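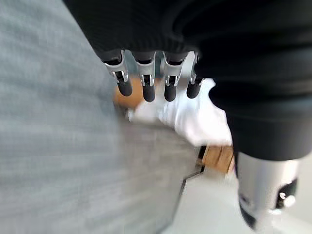 Covadonga Requena moved to Sesard to guide walkers for one summer, and she is still there eleven years later. I wanted to talk with her because the island has become popular in a short time, and most of the articles about it repeat the same three beaches. I had read these articles too. Before my first visit I imagined a place with many colors, and what I found on the north side was mostly black and silver, the dull black of the rock and a hard shine on the water. Covadonga laughed when I told her this. "People come for blue," she said. "Blue is on the south side. On the north side you must like the other colors."

We met in the kitchen of Pisitz, the guesthouse where she keeps a small office for her walking company, Trolalar. The morning boat had just left and she had time until the afternoon one. She made coffee in a pot that was too large for two persons, and we drank all of it.

I asked her first what a visitor should do on the first day. She did not want to answer with a list.

"The first day you should do almost nothing. You come from the ferry, your stomach is maybe not so good, and you want to run to the lighthouse. Don't run to the lighthouse. Walk in the harbor, buy bread, find out where the bus stops. The bus stop is not where the map says, it moved behind the fish market two winters ago."

The bus is number 76, and it makes a circle of the island with one long pause at the southern village, where the driver has his lunch. Covadonga advises to take it in the direction against the clock. In this direction the sea is on the right side, and the door is also on the right side, so you can step out directly at the viewpoints and not cross the road. The whole circle is 29 kilometers. It is slow, and on a Saint's day it is very slow.

The lighthouse still came back into our conversation several times. It is reached by stairs cut in the cliff, 566 steps, and the number is painted at the bottom with white paint. I asked her if this is a walk for everybody.

"It is for many people, if they go early," she said. "In July I start with my groups at six. At ten o'clock there is no shade and the stone gives the heat back to you. I see families who begin at noon with one bottle of water. Then the father is carrying the child and the mother is carrying the shoes of the child. I don't know why the shoes are always off."

In winter the stairs are open also, but the handrail is missing on the upper part, and after rain she does not take anybody there. She uses then the old mule path, which begins behind the cemetery and takes an hour longer. She prefers it in every season. There are fig trees along the wall, and in September one can eat from them, because the owner lives in another country and has told the neighbors that he does not mind.

I wanted to know about the beaches, since this is what the readers write to me about. She was careful here.

"The three famous ones are good beaches. I will not say they are bad only because they are famous. But they are small. When two excursion boats come together, you have your towel on the towel of another person." She recommends to go after four in the afternoon, when the boats return to the mainland. For swimming she herself goes to the concrete platform below the old customs house. It has a ladder, the water is deep at once, and there is no sand in your lunch. "My visitors look at it and they are disappointed, it is concrete. Then they swim and they ask me the next day how to find it again."

About lunch she had much more to say. The restaurant that everybody on the island mentions is called Chow, and it belongs to Seul-gi Ryu, who joined us at the table for a half hour between two deliveries. She came to Sesard to study the seaweed, for a university project which ended before it was finished, and she began to cook for the other tenants in her building. The restaurant has few tables and one menu, written each morning.

"I cook what the boat brings me," Seul-gi told me. "Some days it is a beautiful fish. Some days it is squid, squid, and a little more squid. Tourists ask for the dish they saw on the internet. I made this dish one time, three years ago, for a birthday."

She does not take reservations by telephone. You go in the morning, you say your name and the number of persons, and she writes it on the paper of the tablecloth. I did this on my second day and it worked well, although she wrote my name in a way I could not recognize. I ate barley with clams and a salad of raw fennel, and paid less than I paid for a sandwich on the ferry.

Covadonga and Seul-gi do not agree about the number of visitors. Sesard has 700 people who stay the whole year, and in August it can feel like a different town put on top of the first one. Seul-gi thinks the island should have fewer boats. "In August I can't buy lemons," she said. "I live on an island with lemon trees and I can't buy lemons." Covadonga depends on the boats for her work, and she would like the same visitors but divided better during the year. She offers walks in November and February now, with a lower price, and the February ones were full this year for the first time. The almond trees have flowers then. The evenings are cold, and not all the rooms on the island have heating, so she told me twice to ask this question before booking. Pisitz has heating in the rooms upstairs only.

I asked both what they would like a guest to bring from home. Seul-gi said cash, the machine in the harbor is often out of service. Covadonga said shoes with a real sole, and a small lamp for the road between the harbor and the upper town, which has no light after midnight. She also said a book, but a thick one. When the wind comes from the west the ferry does not sail, and this can take a day or two. The harbor office puts a yellow flag at the window when the departure is canceled, and this is faster than the website.

"You will see people standing there angry with the flag," she said. "I tell them, go to the upper town, the bakery makes the cheese bread in the afternoon. Some of them go."

I had to leave on the afternoon boat, which sailed with twenty minutes of delay. Trolalar walks are booked by email or at the kitchen door of Pisitz, before nine in the morning. Chow is closed in December.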